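Monthly safety round, packing hall and break room
Site: Sastville, ground floor
Month: July
Checked by: Esko Hirvonen. Copy to: Pirjo Jääskeläinen

1. Exit doors open fully from inside: OK
Comment: The north door closes slowly. The closer needs adjusting, I have asked Pitkänen for a time.

2. Fire extinguishers, seal and pressure: OK
Comment: Unit 397 hangs too high for shorter persons. Please lower it by 10 cm.

3. Walkways and floor: NOT OK
Comment: A pallet was standing over the yellow line by the stairs. Moved during the round. Same remark as in the previous month.

4. Bags and personal things: OK
Comment: Nothing was hanging from the door handles this time.
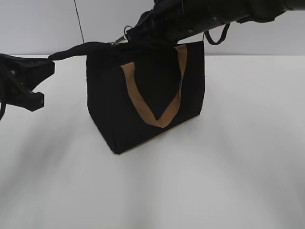

Nia Price asked if coats may hang by the electrical cabinet. They may not. The cabinet door must open without moving anything.

5. First aid box: NOT OK
Comment: Eye wash is almost used up. Four bandages must be ordered.

6. Emergency lights: OK
Comment: Tested at 7 in the morning, all came on.

7. Tables and work surfaces, clean and without sharp edges: OK

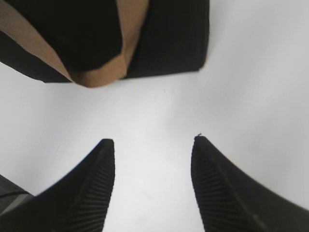 Item 7. White surface, black item with tan band.

Open points go to Bernd Voß. I will look at items 3 and 5 again on the next round.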